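Stiltell Pharmacogenetic Panel: Data Card

Last revised: September
Prepared by Caroline Ogola, Data Governance Office, Braltetbridge Institute

## Summary

The Stiltell Pharmacogenetic Panel is a table of variant calls in genes that affect how the body processes common medicines. It covers 1,980 adult participants recruited through the Cumorow outpatient clinics. The release is intended for research on drug response and for the testing of software that assigns metabolizer status. It is not a medical record and must not be used to select, change, or stop any treatment.

## Contents of the release

The release consists of a genotype table, a participant table, and a dictionary that defines every column in both. Files are tab-separated text in UTF-8 encoding. Each row of the genotype table holds one call for one participant at one site, with the following fields:

- `participant_key`: random identifier, valid for this release only
- `gene`: approved gene symbol
- `site_id`: panel site identifier, explained in the dictionary
- `allele_1`, `allele_2`: observed alleles on the forward strand
- `call_status`: `called`, `no_call`, or `withheld`
- `batch`: laboratory batch code

The order of the two alleles carries no information. The calls are unphased, and users who need haplotypes must infer them by a method of their own choosing and report that method in any publication.

The participant table gives age band, recorded sex, recruiting clinic, and consent tier. Medication history is available for 1,459 participants who agreed to share it. For all other participants the medication fields are blank. A blank field means that the information was not shared, and it should never be read as an absence of medication.

## Collection and laboratory work

Participants gave a saliva sample during a scheduled clinic visit. Samples were logged by clinic staff and sent to the Ondieki laboratory, where DNA was extracted and genotyped on a fixed array. Laboratory work was directed by Chepkoech Mfaume. The samples were processed in 18 batches, and the batch code is retained so that users may test for batch effects.

Samples that failed the laboratory's first quality check were run a second time. Where both runs failed, the participant was removed before the release was assembled and is not included in the total given above.

## Quality review

Cluster plots for every site were reviewed by Leobardo Alvarado and, separately, by Lucyna Wasilewska. Sites on which the reviewers disagreed were set to `withheld` for all participants. The same status applies to calls covered by a narrower consent tier.

Gene copy number was not measured. Deletions and duplications of whole genes will therefore not appear in the table, and a participant who carries one may look like an ordinary homozygote. Any metabolizer status derived from this release should be treated as provisional.

## Known limitations

The participants were all drawn from one regional clinic network and do not represent the general population. Older age bands are more heavily represented than younger ones. Rare alleles that were not included in the array design cannot be detected, and the absence of a variant call does not establish that a participant carries the reference allele across the whole gene.

Medication history was self-reported and was not checked against pharmacy records. Dose was recorded as free text and has been left out of version 2.

## Changes in version 2

- Strand orientation corrected for sites previously reported on the reverse strand
- Age in years replaced by age band
- `call_status` added; empty allele fields no longer used to mark failed calls
- Participant keys reissued; keys from the first version cannot be matched to this one

## Access and conditions

Access is granted to named researchers under a signed data use agreement. Users may not attempt to identify any participant, link the tables to genealogy databases, or pass the files to a third party. Participants may withdraw at any time, and users will be told which keys to delete. Deletion must be confirmed in writing to Caroline Rweyemamu, Access Coordinator.

Publications should cite the panel by its full name and version number.

Contact: Data Governance Office, Braltetbridge Institute | © Braltetbridge Institute | Back to top

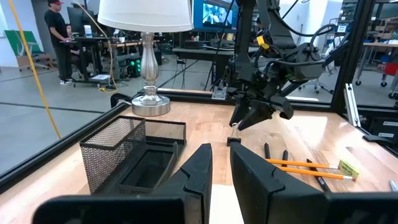 Mesh desk organizer and table lamp on a wooden tabletop.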